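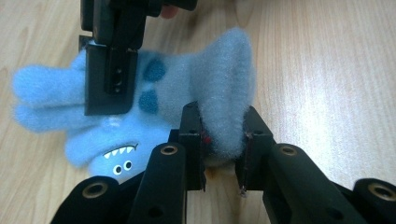

Jiltness project @jiltness
18 September 2019

Many people asked how we collect the examples for the glove task, so I write a small thread. I am the one who holds the grippers on most days, so this is from the point of view of the hands.

@jiltness
The task sounds easy: children's winter gloves and mittens lie on a table, and they must be sorted into pairs and put into a basin. A person does it without thinking. For the learning system we need to show it again and again, and every time a little different.

@jiltness
We don't drive a robot arm for this. The person takes one gripper in each hand and does the task directly. The camera on the gripper sees what the fingers see. Later the policy must work from the same kind of view. One demonstration from start to finish we call an episode.

@jiltness
Yesterday we recorded 77 episodes here in Cluklow. We threw away 18. Most of the bad ones were my fault: I closed the jaws before the camera had a good view of the cuff, and then the system would learn to grab blind.

@jiltness
The first rule I had to learn: do not be clever. When I sort at home I drag two mittens together with one finger. In an episode I should grasp, lift, move, release. Small tricks look nice but they are very hard to learn from only a few examples.

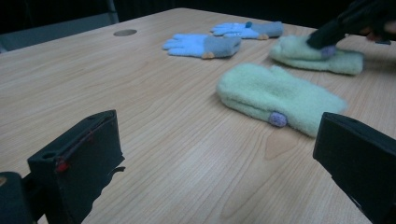 Blue gloves at the back, mint mittens with the lavender pom-poms nearer.

@jiltness
Before each episode we change the start position. We have a small program, Matus, which tells us a random place and angle for every piece. Without it I was always putting the pairs side by side, very tidy, and the first policy we trained in July could do only tidy tables.

@jiltness
Now sometimes a pair starts side by side, sometimes the two pieces are far from each other, and sometimes one is half under another. It takes more time to prepare the table than to do the task. I did not expect this when I joined.

@jiltness
Knit and fleece are different worlds. Knit gloves are flat, and the jaws can slide over them and take nothing. Fleece is thick, so you catch it easily, but it folds and hides its shape. With fleece I prefer to go for the cuff.

@jiltness
Someone asked if we mark left and right glove in the labels. No. We label only the pair, and the moment of each grasp and each release. Labeling is done in Nasr, our own tool, by a second person who did not record the episode. It is slower, but the labels became much better.

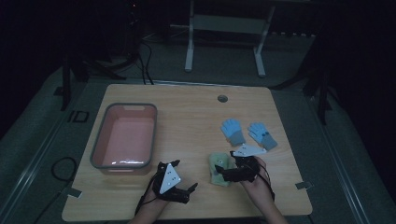
Both grippers on the table, basin on the left, empty.

@jiltness
The white plates with black dots are for tracking. From them we get the position of each gripper, so I must be careful not to turn my wrist so far that the dots are hidden. If they disappear for too long, the episode goes to the trash. Of the 18 from yesterday, 8 were for this reason.

@jiltness
We also keep mistakes, if they are honest mistakes. When a glove falls and I pick it up again, this is a useful example. The policy will drop things too and it should know how to continue. What we don't keep is when I stop in the middle and think.

@jiltness
After 3 hours the wrists are tired and the movements become jerky, and you can see it clearly in the curves. So we change the person before that.

@jiltness
Next are the gloves with printed faces and patterns. I am curious if the policy will use the picture or the shape to find the pair. If somebody has tried this with socks, please write to me, I would like to compare the grasp labels.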